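Zaltby list, March 24, 2023
From: Faith Nzioka
Re: Dell tower, no joy with the new processor

> Has the thing got a pulse yet? I paid Movwood 50 quid for
> that chip and would like to hear it was money well spent.

Patience. The side panel's off, the tower's on the bench, and the wiring is as colourful as ever. 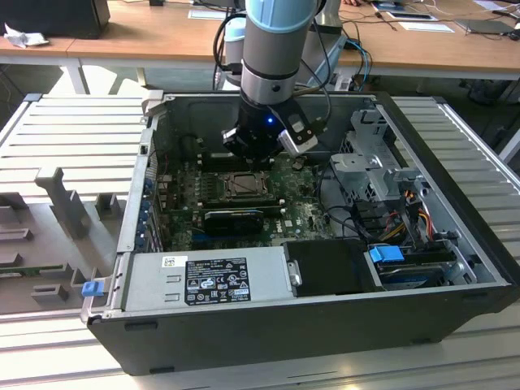 Issue 96

Get the retention frame right up before you go near the socket, and keep your thumbs off the contacts. Mine have cost me one board already.
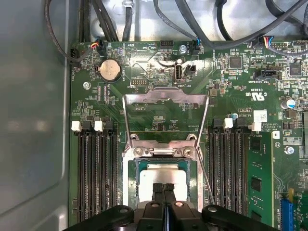 The power supply stays where it is for now. Monti wants 299 for a whole replacement machine, so I can put up with a bit of swearing.

Faith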